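Student project on cloth folding moves into the home

The robotics club at Lekorholm Technical College began its new school year in October with a project that many people at first found too simple: folding. Eleven students signed up for the group, which is called Lui, and they want to teach a robot arm to fold clothes and bed linen in normal homes. By the end of the term they plan to have 1038 recordings of people who do the same work with hand-held grippers.

Last year's group worked only in the college laboratory, on a white table with good lamps and with small cotton towels. The program they trained was good at this one table. When the towels were changed for a larger cloth, it often took the wrong corner or closed its fingers too early.

"We learned that our table was too kind to us," says Loan Khương, who leads the group this year. "A home has soft surfaces and strong colors, and the light is different every hour. So now every member must record in at least two homes before the winter break." 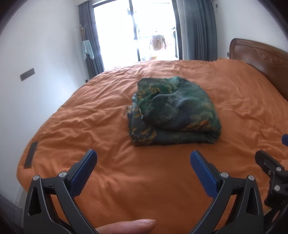 The rules for a recording are short. The student picks up the gripper, waits for a quiet moment, and works at a slow and steady speed from start to end. Tables, sofas and beds are all allowed, and the group likes to mix them. A bed gives under the cloth, and a duvet with creases, like the orange one with a crumpled green and yellow cloth lying on it, is much harder for the program to read than a flat table. A bright balcony door at the far end of the room makes it more difficult again. The students are asked to leave the curtains as they find them and to record both in the morning and in the late afternoon.

After each session the files are checked by another member. Recordings where the cloth leaves the view for a long time are marked and put in a separate folder – they are kept, but they are not used for training. At the last meeting the group had 349 accepted recordings and 105 in the separate folder. Most of the problems came from the first week, when many members moved their hands too fast.

Patterned cloth has become a small subject of its own. With a plain towel the program can follow the edge quite well, but a print with many colors has lines everywhere, and it is not easy to say which line is a fold and which one belongs to the pattern. Two second-year students are now writing their term paper about this question. They have asked members to bring scarves, tablecloths and printed blankets from home, the more colorful the better.
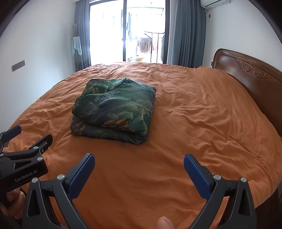

Two grippers at the bed, with the patterned cloth folded in several layers.

The club will show its first results at the Brivora Student Robot Day, where teams from several schools compete in household tasks. In the folding class each team gets three pieces of cloth that it has not seen before and has ten minutes for all of them. The judges give points for straight edges and for the size of the finished bundle, and they take points away if the cloth falls to the floor. Lekorholm took part for the first time last year and finished in seventh place.

The local company Turex pays for travel to the competition and has also given the club a used computer for the training work. The college gives the room and the electricity. Other costs, mostly screws, cables and storage disks, are paid from the membership fee, which is 200 for the full school year.

New members are still welcome, also from outside the technical programs. It is not necessary to know programming, and the group says it would be glad to have some people who are good at folding. There are also places for families who would like to open their home for one afternoon of recording. The group meets every Monday at 5:30 p.m. in the workshop on the ground floor, and the entrance is from the bicycle yard.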